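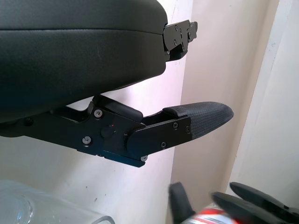 Talk notes – Anonymous complaints and the duty to hear both sides

Slide 1. Title
Start with the scope. The talk covers workplace complaints about speech: remarks in meetings, posts on internal channels, comments on a personal account. It leaves out assault, theft and anything that goes to the police.

Slide 2. The Korkach case
Korkach is a publisher. Felicidad Dizon was an editor there. She wrote a post on the staff channel questioning the firm's quota for conference panels. The post ran to 100 words. Two complaints came in, both unsigned. She was suspended on a Tuesday and told only that the matter concerned "tone".
Read the suspension letter aloud. Pause after "tone".

Slide 3. What the policy said
The policy allowed anonymous reports. It said nothing on whether the accused person may see the text of a report. HR read that silence as a ban. I think the reading was wrong – a rule that is silent on disclosure leaves the decision to the manager, who then has to give grounds for it.

Slide 4. Three terms to keep apart
Anonymous: the employer does not know who complained.
Confidential: the employer knows and does not tell.
Undisclosed: the accused does not know what was said.
Most policies use the first two words as if they were the same. The third is rarely named, and it does the most damage to a fair hearing.

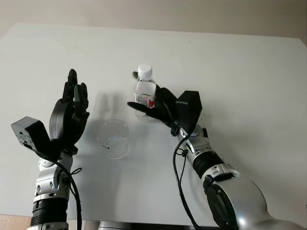
Slide 5. The Grasero procedure
Grasero rewrote its procedure after a similar dispute. The complainant's name may be withheld. The words complained of may not. The accused gets them in writing before any interview and may reply in writing. Suspension needs a second signature from outside the department.
Do not oversell this. It is slower, and small firms may not have anyone to give the second signature.

Slide 6. Objections
Lino Lombardi's objection: quoting the words will often reveal who complained. True in a small team. His answer is a summary written by a third party. My reply is that a summary brings back the problem on slide 2, unless the accused can ask for the exact wording of any phrase relied on.
Second objection: a public apology settles things faster. It may, but it also records a finding that was never made.

Slide 7. Draft clause
Put the clause up and leave it up during questions.
"No person shall be disciplined for spoken or written words unless those words have been put to them."
If asked about posts on personal accounts, say the clause applies there too. If asked about Flarnura, say the appeal is still open and move on.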